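Guides > Sundeck Timer > Section 4: Setting up feeds and quiet hours

4. Setting up feeds and quiet hours

If you've made it through Section 3 your Sundeck is on the wall, it's got power, and the little light is green. Good! Now comes the part I like best, where you tell it what to do. I wrote these notes for the older Kabbaj control panel, the one with the dial and two buttons. If yours has a touch screen the menus are in a different order but the names are the same, so you can still follow along.

Set aside an evening the first time. I did mine at the kitchen table with the cover off and the booklet open and I still had to go back twice.

4.1 Before you start

You'll want:

- the four-digit code from the inside of the cover (write it down somewhere else too, mine has faded)
- a list of what you plan to plug into each outlet
- a pencil
- the adapter plate from Grakex, if you bought the Sundeck secondhand and it came without one

Caution: The Sundeck is rated for 1875 watts across all of its outlets put together. That is the total, so a heater on outlet 1 and a kettle on outlet 2 will trip it even though either one is fine alone. Look at the label on the bottom of each thing and add them up before you plug anything in.

4.2 Setting the clock

1. Hold the left button until the display blinks. Let go right away. If you keep holding, it goes into the factory menu, and you'll have to unplug it and start over.

2. Turn the dial to the right hour. The Sundeck runs on a 24-hour clock and there's no way to change that – I looked. So 7 p.m. is 19.

3. Press the right button, set the minutes, and press it again to save.

4. Go to DST and pick AUTO or OFF. I leave mine OFF and change it by hand in March, because AUTO on my panel jumps a week early. Newer panels may have this sorted out.

Note: If the clock loses time when the power blinks, the backup battery is flat. It's the coin cell behind the dial. Pull the dial straight toward you to get at it, and don't twist.

4.3 Naming your outlets

You can skip this, but I wouldn't. Once you have a few schedules running, "Outlet 3" doesn't mean a thing at six in the morning.

1. Turn the dial to NAME and press the right button.

2. Choose the outlet. The matching light on the strip comes on, so you can check you've got the one you think you've got.

3. Pick letters with the dial. You get eight, so BEDLAMP fits and BEDROOMLAMP doesn't.

4. Hold the right button to save. A short press only moves you to the next letter, and I've typed a lot of stray A's finding that out.

4.4 Adding a feed

A "feed" is what the booklet calls any stretch of time when an outlet is switched on. It has nothing to do with pets or fish, although I do know people who run an aquarium light off theirs.

1. Turn to FEED and press the right button.

2. Choose an outlet. If you named it, the name scrolls by slowly. Be patient and let it finish.

3. Set the ON time.

4. Set the OFF time. It can be past midnight. If OFF is earlier than ON, the Sundeck takes it to mean the next day.

5. Choose the days. ALL is the default, WKDY and WKND do what they sound like, and PICK lets you go through the week yourself.

6. Hold the right button to save. You should hear two beeps. One long beep means the feed overlaps with another one on the same outlet, and nothing got saved. Go back to step 3 and move one of the times.

7. Write the feed down on your list! The panel shows them one at a time, and it's a pain to scroll through the lot looking for the lamp that keeps coming on at lunch.

Caution: Don't put anything on a feed that shouldn't start up with the house empty. That means no irons, no space heaters, and no slow cooker with a cracked cord. I'd leave out electric blankets as well unless the blanket's own instructions say a timer is OK.

4.5 Dimming

Only outlets 1 and 2 can dim, and only with bulbs marked dimmable. Turn to DIM, choose the outlet, and set the level. I keep the hallway at 80 percent in the evening, and it's plenty to find the stairs by. If the bulb hums or flickers, raise the level a little and see if it quits. If it doesn't, try another bulb before you blame the Sundeck.

4.6 Quiet hours

This is the setting I get asked about the most. Quiet hours turn off the beeps and the display light without touching your feeds, so everything still switches when it should.

1. Turn to QUIET and press the right button.

2. Set the start and the end. Mine go from 21:30 to 6:15.

3. Choose FULL or PART. FULL is total silence and a black display. PART keeps a faint glow so you can read the time, and it still sounds the overload alarm.

4. Hold to save. You won't hear the two beeps if you're already inside the hours you just set, so look for the small moon instead.

In a bedroom I'd go with PART. The glow is dim enough that it doesn't bother me, and I want that alarm. Mount the strip at the head end if you can, where you can reach the override button lying down, and keep the cord clear of the bedding. The vents need open air on both sides, and sheets and blankets like to creep up over them.
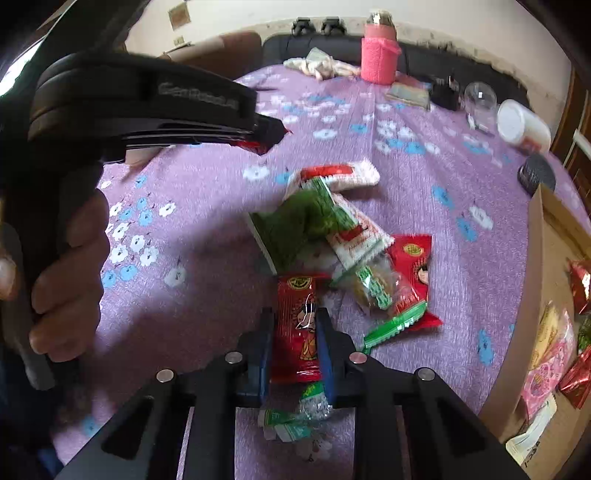
4.7 Overriding a feed

Sometimes you just want the lamp on now. Press the button next to the outlet once and it flips, then goes back to its schedule at the next ON or OFF time. Press it twice quickly and it stays flipped until you press it again. A slow double press counts as two singles, and you end up right where you started.

4.8 If something isn't working

- Light is amber: the Sundeck is close to its limit. Unplug something.

- Display reads E 880: the panel and the strip have lost touch with each other. Unplug both, wait a full minute, then plug in the strip first and the panel second.

- Feeds run an hour off: check DST, back in 4.2.

- Outlet clicks but nothing comes on: check the switch on the lamp itself. I've done this more often than I'd like to admit.

- Code won't work: the Binbridge repair desk can reset it, but they'll want the serial number from the back of the strip, so copy that down before you take it off the wall.

Section 5 covers linking a second strip to the same panel.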